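Progress report: Grotach village history and heritage trail
Reporting period: January to date
Prepared by Kjell Sandberg, project coordinator
Submitted 7/17/25

Work done since the last report

The survey of the upper village is finished. We recorded every standing house between the chapel and the old grain store, along with the ruined walls on the north slope. Each building has a sheet giving its known owners, its use over time and its present condition. The sheets are typed up and stored in the village office, with a copy at the Okska archive.

Girish Goel completed his reading of the parish registers. He found that the village was larger than we had assumed in the application. The registers show a steady rise in baptisms through the years when the quarry was open, and then a sharp drop after it closed. Most of the families who left went to the coast. Some kept their land and came back for the olive harvest, and their names turn up in the tax rolls long after they stop appearing in the church books.

The history of the mill has been harder to settle. The application said it was built by the quarry company. The lease we have now seen is older than the company, so that sentence has been taken out of the draft panel. Akihiko Kuroda is still comparing the lease with the land maps. Until he is done, the panel will say only that the mill stood there before the quarry opened.

We recorded interviews with former residents, including two sisters who attended the school in its last year. They remembered the layout of the shop, the order in which the houses got electric light, and the path the children took to the spring. The path is overgrown but can still be followed, and we have added it to the trail.

Trail and signs

The lower loop is cleared and marked. It starts at the parking area by the bridge, climbs past the washhouse and returns along the terraces. The upper loop is cleared as far as the lime kiln. Beyond that point the retaining wall has slipped and we have closed the path until it is rebuilt. Tetsuya Nomura has looked at the wall and advises dry stone again, using what has fallen.

The workshop in Gruvo delivered the first panels in May. The lettering was too small on the church panel and it was sent back at no charge. We printed 400 copies of the folding map and they are available at the bakery, the church porch and the bus stop shelter. A further 1,000 will be printed once the upper loop is open, so that the route on them is correct.

The old schoolhouse

The roof was made watertight before the spring rains. The walls on the ground floor have been replastered in lime and painted white. The deep window openings were kept at their original size, as the conservation office required, and the outer shutters are being repaired by Toshio Hosoda in his own shop.

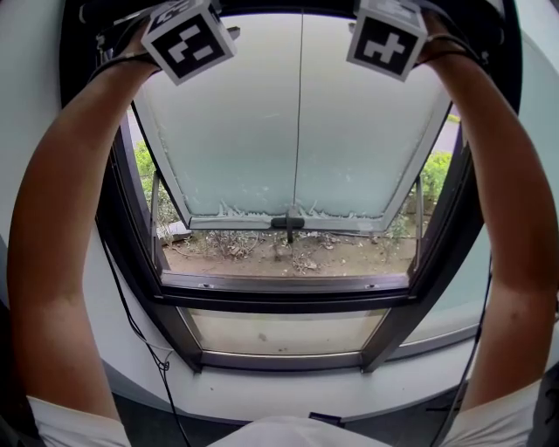 The floor in the back room is not finished. The boards we ordered came in the wrong thickness and the replacements are due next month. The exhibition cases cannot go in before then. The electrical inspection has been passed for the front room only.

Budget

Spending is within the total awarded. The roof cost more than planned because two of the main beams had to be replaced. We covered this from the line for printing and from savings on transport, as the stone was hauled in a borrowed Honda pickup and no truck had to be hired. We ask your approval to move 10 percent of the events line to the retaining wall. Receipts are attached in Annex B.

Next steps

Finish the back room floor and install the cases.
Rebuild the retaining wall and open the upper loop.
Settle the text of the mill panel and order the remaining signs.
Return copies of the interviews to the families for their consent before any are played in the exhibition.

The remaining risk is the wall. If the stonework is not done before the fall rains, the upper loop will stay closed until next year and the second printing of the map will be put off with it.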